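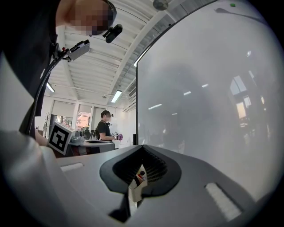

Vendor FAQ: Trundville Handmade Fair

How do I apply for a table?
Fill out the form on the Apply page and attach photos of your work. We need to see the items you plan to sell. A link to your online shop is fine as an extra, but we can't judge from a link alone, as listings change.

When will I hear back?
Applications close at the end of August and replies go out in September. If you haven't heard by October, check your spam folder and then write to us.

Does everything have to be handmade?
Yes, and made by you or your business partner. Kits and patterns count if you designed them. Finished goods bought for resale don't, even if you added a tag or a ribbon. Using bought components such as beads, clasps, frames or blank cards is fine.

I sell hand-dyed yarn and also knit hats. Is that one category or two?
2 categories. List both on the form. We try to keep any one category from filling the hall, and jewelry always fills first.

Can I share a table?
Yes, with one other maker. Both of you have to apply, and both names go on the form. The table fee is the same either way.

What size is the space?
Each space holds one six-foot table and two chairs. Racks and grids are allowed if they stand behind the table or on it. Nothing can stick out into the aisle.
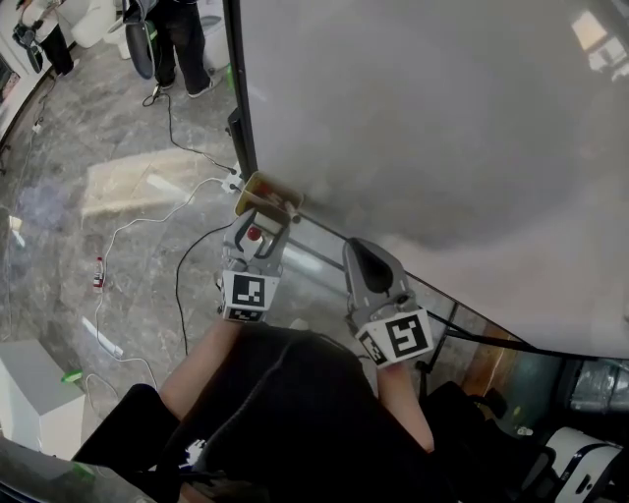

Is there electricity?
Only along the wall by the Brirley Street doors. Ask for it on the form. Bring your own extension cord and tape it down.

Where do I unload?
Use the side entrance of Baloyi Hall, starting at 7 a.m. Move your car to the Selbridge lot before you start setting up. Everyone has to be ready by 9:30.

How much stock should I bring?
That depends on your prices. Vendors with small items like cards and earrings often bring 200 pieces. If you make quilts or large bags, you will need far fewer, plus some cheaper things to fill out the table.

Do you take a commission?
No. You pay the table fee and keep your sales. You are responsible for your own sales tax.

What if I have to cancel?
Tell us by the end of October for a full refund. After that we refund the fee only if someone on the waiting list takes the space.

Sign up for our newsletter and get vendor news in your inbox. You can unsubscribe at any time.

Comments (3)

stitchandsalt: Are tablecloths provided? I couldn't find it on the form.

Fair desk: No, please bring one that reaches the floor in front.

papermoth411: Thanks for adding the bit about sharing. My sister and I both applied last night.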